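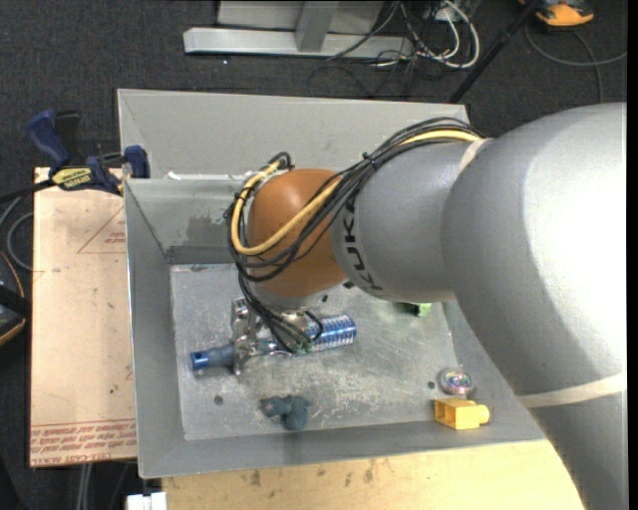

Lieselotte Tiedemann
asked October 19, 2023

Sorting parts out of a metal tray: how do we get our gripper to stop fighting the walls?

Hi everyone! First post, long-time reader. I'm in a student project group at Sturkside and we have a bin picking task for our end-of-term demo. The arm is a KUKA, the bin is a bent sheet metal tray with sloped walls, and we throw a handful of odd parts in it. I love this project so much, I dream about it at this point.

The rules we set ourselves are simple. Somebody drops the parts in, the arm takes them out one at a time, and each one goes in the right box. No help from us once it starts. We use whatever was in the parts drawer, so there's a long metallic piece with a blue ribbed cylinder on one end, a yellow plastic connector, a bright green block, a small shiny round thing and a rubbery lump that looks a bit like a toy animal. (We call him Rieger. He is everybody's favorite and he is also terrible to pick up.)

What works: anything in the middle of the tray. We did 30 runs with only the green block and got a clean pick every time it was in the middle.

What doesn't work:

1. Parts that end up near a wall. The gripper comes straight down, one finger lands on the slope, the arm sees too much force and stops. Then one of us has to go reset it and the run is over.

2. The shiny round one. It's small, it's flat-ish, and our depth camera seems to think it's a hole in the floor. Or sometimes it thinks it's a part floating above the floor! We get a different answer depending on where the lamp is.

3. The long piece with the blue ribs. If we grab it near either end it tips. If we grab it in the middle it's fine, but our code picks the "best" spot by how well the fingers fit and it just adores the ribbed end.

The tray is clamped to the table, so at least that isn't moving around anymore. (It used to. We lost a whole afternoon in April recalibrating before Bình noticed the tray had crept toward the edge. Clamp your stuff, people!)

We're planning the grasps with a little program we wrote ourselves, called Wilareo. It takes the depth picture, finds blobs, tries 36 angles per blob and scores them. It's pretty dumb but it's ours and we'd like to keep it if we can, so I'd rather hear "change this part of it" than "go install this big package." Two of us can code well, one of us is learning, and I mostly do the mechanical side.

Anybody been through this with a class or a club? Also open to new tray ideas, though we already bent this one and I'm kind of proud of it.

Svatopluk Matoušek
answered

Oh, this is a fun one! I help out with a high school team and we went through nearly the same thing, with a smaller arm and a baking tray. Going by your list:

Walls. Stop coming straight down. When the part is close to a wall, tilt the whole gripper so the fingers line up with the slope, and come in from the middle of the tray. You know where the walls are (they're clamped!), so you don't need the camera for it. Put the walls in your program as four flat surfaces and throw out every grasp where a finger would pass through one. Then let it try a few tilts on top of your 36 angles. We used 0, 10 and 20 degrees and that was plenty. Watch the wrist and the cables when you tilt, though. Run each tilt slowly with the tray empty and a hand on the stop button, and give the cable bundle enough slack that it doesn't pull tight at the far corners.

If no grasp survives, push. Seriously, add a push! Close the fingers, set them down between the wall and the part, and drag it a couple of inches toward the middle. Take a new picture and try again. It feels like cheating the first time and then you watch it do it by itself and the whole room cheers. Our kids ended up liking the push more than the pick.

If a finger fits behind the part, you can do this with almost anything. If it doesn't fit, press down lightly on top of the part and drag. Works great on rubber, less great on metal.

Long piece. Your score needs one more term. Find the center of the blob in your depth picture, and take points away for every bit of distance between the grasp and that center. It's maybe ten lines. The blob center isn't the real balance point when one end is heavier, so balance the part on your finger, see how far off it is, and shift the target by that much. Don't let the new term get too strong or the gripper will start insisting on the middle even when it can't fit there. We started low and raised it until the tipping stopped.

Shiny thing. Shiny metal is hard for depth cameras, and a bare metal floor makes it worse. Can you look for it in the color picture instead? You know the height of the tray floor, so once you have its spot in the color picture you can work out where it is and go down to a fixed height. Skip the depth reading completely for that one.

And please post a video of Rieger getting picked up.

Arne Schmieder
answered

Paint the tray. Matte, any color that isn't one of your parts. Or lay a thin rubber mat on the floor of it, that's even quicker and the small parts won't slide when you push them. If you do the mat, measure the floor height again.

Mareike Fröhlich
answered

Agree with Svatopluk on the push. One thing to add from our club, we do a yearly sorting challenge called Briltix and I look after the logs.

Write down every single attempt! Which part, where it was, which angle, what happened. A plain text file is fine. We had 456 attempts in ours by the end of last season and it settled so many arguments. We were sure the camera was the problem and most of our failures were one worn fingertip.

Also check your force limit. If it stops the second a finger brushes metal, it might be set lower than it needs to be for this. Ask whoever is in charge of the arm before you touch it, and only go up in small steps. I wouldn't raise it until the wall check is in.

Not sure about the tilting, we never tried that. Our bin has straight sides.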